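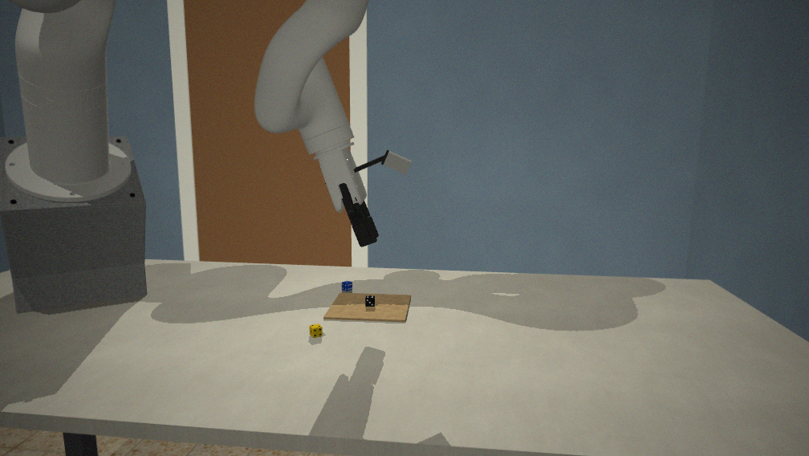 A Garkska round in the Yurt simulator: the arm above the table, with the black die on the board and the blue and yellow dice off it.

Dradgate students complete simulated dice-handling contest

DRADGATE, Aug 24, 2020 - Students on the robotics course at Dradgate College have finished the first Garkska contest, a programming competition run entirely in simulation. Teams wrote control software for a robot arm and gripper and were scored on how reliably it could move dice on and off a small wooden board.

The contest ran in Yurt, a simulation package maintained by the college's engineering department and extended for the purpose with technical support from Pellaser, an automation supplier. Entries were submitted as source code and run by the department on one machine under identical settings. Students had no manual control of the arm once a round had begun.

Each round uses three dice, one black, one blue and one yellow, and a text instruction naming a die and a destination. The software must find the correct die, grasp it, and release it on the board or on the open table as instructed. A round is void if a die leaves the table or if the gripper strikes the board hard enough to shift it. Dice may be turned to any angle at the start.

Lighting was part of the test. Yurt varies the position and strength of the light between rounds, so that shadows from the arm and from objects outside the camera view fall across the table and board in different places. Entries that looked for a die by fixed colour values did well in practice and lost points in scored rounds, where the same die could be in full light or in shade. The better entries estimated the table colour first and judged each die against it.

Three teams reached the final stage, which consisted of 598 rounds per team. The winning entry used a slow approach and a second position check shortly before the gripper closed. The check added time to every round, but the rules award points for correct placement only, with time used to separate tied teams. The runner-up entry was faster and failed most often when two dice lay close together and the fingers touched the wrong one on the way down.

Work on the contest began in May, when the department published the rules, a sample set of start positions and a basic control program. The basic program can move the arm to a given point and open or close the gripper. It does no image processing. Teams were free to replace any part of it, and all the finalists rewrote the section that plans the path of the wrist.

The department has recorded several faults to be corrected before the next contest. Contact between the fingertips and the edges of a die is modelled too stiffly, and in a few rounds a correctly held die slipped when the arm changed direction. Affected rounds were run again for all finalists. A revised contact model is being tested and will be included in the next version of Yurt.

The rules, scoring program and finalists' code will be placed in the department's public archive. Pellaser will continue to provide technical support for a second contest, which is expected to add stacking to the list of tasks. Entry will again be open to teams of up to three students - mixed year groups are permitted.

Contact: Engineering Department Office, Dradgate College

Sign up to our newsletter for news from the college. You can unsubscribe at any time.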